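Ledside lab reports fewer failed pushes with method that plans for the block next door

LEDSIDE, November — Researchers at the Skirkum Robotics Laboratory have published results for a method that helps a robot arm push small objects into place when other objects are standing in the way. In tests on a table of coloured blocks, the method cut the share of failed tasks by more than half compared with the laboratory's own earlier controller.

The method is called Wolde. It was developed over two years at the laboratory's Ledside site and tested with partners at Grekdale, a maker of sorting equipment for small parts. The paper, the trained models and the full set of test recordings are now available from the laboratory's website.

What the problem is

Pushing is one of the simplest things a robot arm can be asked to do, and one of the harder things to do well. A block that is pushed slightly off centre turns as well as slides. If it turns into a neighbour, both of them move, and the arm is then working from a plan that no longer matches the table.

Earlier methods have mostly dealt with this by stopping and planning again after each contact. That works, but it is slow, and it often leaves objects jammed together in a corner where the arm cannot get behind them. Other methods learn from large numbers of recorded pushes, but treat each block separately and do not take account of what it may touch on the way.

How Wolde works

Wolde takes a camera view of the table and an instruction in ordinary language, such as "move the green star next to the yellow heart". Before moving, it predicts where each nearby object will end up for a range of possible pushes. It then chooses the push that leaves the table in the most useful state for the next step, even if the block being moved does not travel as far.

In practice this means the arm will sometimes clear a path first. It may nudge a blocking object aside with a short push, return to the block it was asked to move, and approach it from a different side. None of these steps is written in by hand. They come out of the training, in which the model was scored on whole tasks and not on single pushes.

The model was trained on 600 hours of recorded pushing. Part of this came from operators steering the arm by hand, and the rest from the arm working through random instructions. No simulated data was used in the final version. The authors report that adding simulated pushes made results slightly worse, mainly on round pieces, which rolled more freely in simulation than they did on wood.

Test set-up and results

The tests used eight blocks in four colours on a flat wooden board: a cube and a triangle in blue, a star and a cylinder in red, a hexagon and a heart in yellow, and a cylinder and a star in green. The arm has a single straight, rod-like tool and cannot pick anything up, so every task has to be completed by pushing.

The laboratory ran 664 test tasks, each starting from a different layout. Instructions covered moving one block to another, moving a block to a named part of the board, separating two blocks that were touching, and gathering blocks of the same colour. A task counted as failed if the arm ran out of time, if a block left the board, or if the named block ended up in the wrong place.

Wolde failed on 64 of the tasks. The earlier controller, given the same layouts and the same instructions, failed more than twice as often. The gap was widest in tasks that began with three or more blocks close together, and smallest in tasks where the block had a clear run.
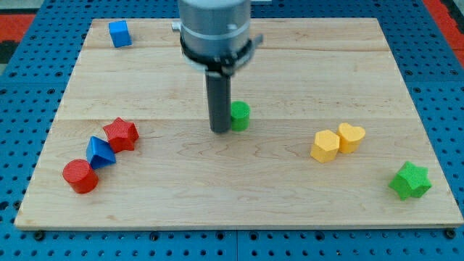
Limits of the work

The authors list several limits in the paper. All tests were carried out on one board, with one set of blocks and one shape of tool. The model does not know the weight of an object before touching it, and the blocks used here were all light. Stars remain difficult: the tool can slip into the gap between two points and turn the piece when it was meant to slide. Separating two blocks that are pressed flat against each other was the least reliable type of task for both controllers.

Planning also takes time. Wolde pauses for up to 4 seconds before a push when the board is crowded. The laboratory considers this acceptable for research but too slow for most production lines, and work on a faster version has started.

Next steps

Grekdale will test the method on trays of mixed plastic parts at its own workshop, using the same type of tool. The aim is to find out whether parts can be spread out by pushing before a second arm picks them up. No product is planned at this stage.

The Ledside team will continue with objects of uneven weight and with instructions that have more than one step. A second paper, covering how the model copes when a person moves a block during a task, is in preparation.

Availability

The paper, models and recordings can be downloaded free of charge for research use. The download includes the layouts for all test tasks, files for printing a matching set of blocks, and a short guide to setting up the board. Commercial users should contact the laboratory about licence terms.

About the Skirkum Robotics Laboratory

The Skirkum Robotics Laboratory is an independent research group based in Ledside. It works on contact, pushing and handling of small objects by robot arms.

Media enquiries: Press Office, Skirkum Robotics Laboratory, Ledside. Recordings of the test tasks are available to broadcasters on request.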